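The great missing pieces month is back

February
By Nisha Awasthi

It's February again, school is properly under way, and the tubs by the front counter at the Salla Toy Library are filling up with things people have found under their couches. If you have moved so much as a rug over the holidays you will know the feeling. A wooden carrot, half a giraffe, one yellow peg that belongs to something, surely, but to what?
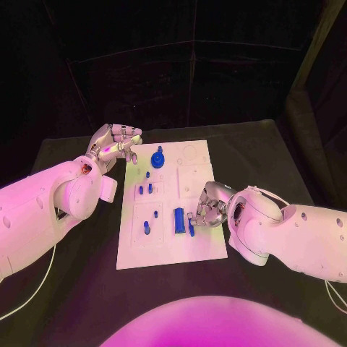
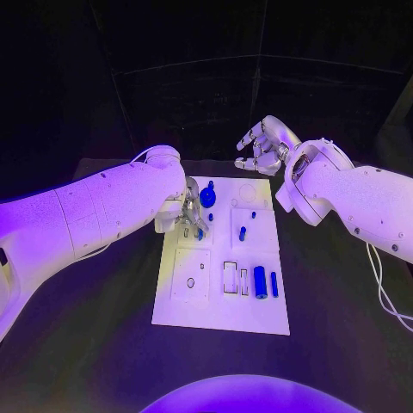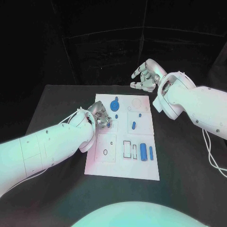

A white board on a dark tabletop, with the blue pieces showing in the last picture.

For newer members (and we have had a lovely rush of you since Christmas, welcome!), missing pieces month is when we ask everybody to have a good hunt at home and bring in anything that looks as though it might be ours. There are no fines and no questions, and you don't need to remember which toy it came from. I will admit to finding a Jusetti farm duck in my own glovebox last year, eighteen months after we'd written it off, and I was very glad of the no questions part.

We have about 3,000 toys, games and puzzles on the shelves now, and at the last stocktake 125 of them were sitting out the back in the "incomplete" bay. That sounds like a lot, but quite a few are missing only one thing. The trouble is that with some toys one thing is all it takes. A bucket of blocks can lose a handful and carry on cheerfully for years. A shape puzzle can't. Anyone who has sat beside a two-year-old with an empty star-shaped hole in front of them knows there is no talking your way around it, and offering the circle instead only makes matters worse.

Ovidiu Barbu has been doing most of our repairs since he retired, and he has been asking me to pass on a few things for ages, so I may as well do it now while I have your attention. First of all, please don't glue anything. I know it's kindly meant and I know you feel terrible about the train, but a bad glue join is much harder to fix than a clean break, and he would honestly rather have both bits in a sandwich bag with a note. Second, the little knobs on the inset puzzles do work loose and we'd love to hear about it early. A wobbly knob takes him two minutes. A knob that has been in somebody's mouth is another conversation altogether.

And third, do count the pieces back into the bag before you come in. The number is on the yellow tag. If the tag says 41 and you can only get to 40, tell us at the counter and we'll put the toy aside for a fortnight in case the last one turns up. It very often does, usually in a gumboot.

Speaking of which, the Surdu marble run is complete again for the first time since we bought it! The missing corner came home in the pocket of a raincoat that had been handed down between three families, and the most recent mum recognised the colour from our shelf. It is already booked out until Easter, I'm afraid, but you can put your name down.

If you would like to help with sorting, we'll have the big tables out on Thursday from 9.30 and will keep going until we run out of either pieces or biscuits. Small children are very welcome and there will be a mat and the good dress-ups in the corner. Older ones are often better at matching than we are. Last year a boy of about seven took one look at a grey hinge we had all been puzzling over and told us it was the door of the vet clinic, and so it was.

Anything we can't match goes into the odds and ends drawer, and once it's full we put together mixed bags for the craft table at Bosteck Hall. The kinders make wonderful things with them. Last spring's caterpillar used 200 counters and most of a draughts set, and it's still up in the foyer if you haven't seen it.

Tubs are out until the end of the month. If the library is closed when you come by, the returns chute will take anything smaller than a shoebox, but please pop loose pieces in an envelope first, as they do like to roll.

More from this newsletter
New on the shelves: water play and ride-ons
Winter hours at Salla
How to book a party pack
Ovidiu's repair bench: wheels and axles
Membership renewals are due
Wanted: clean zip-lock bags, all sizes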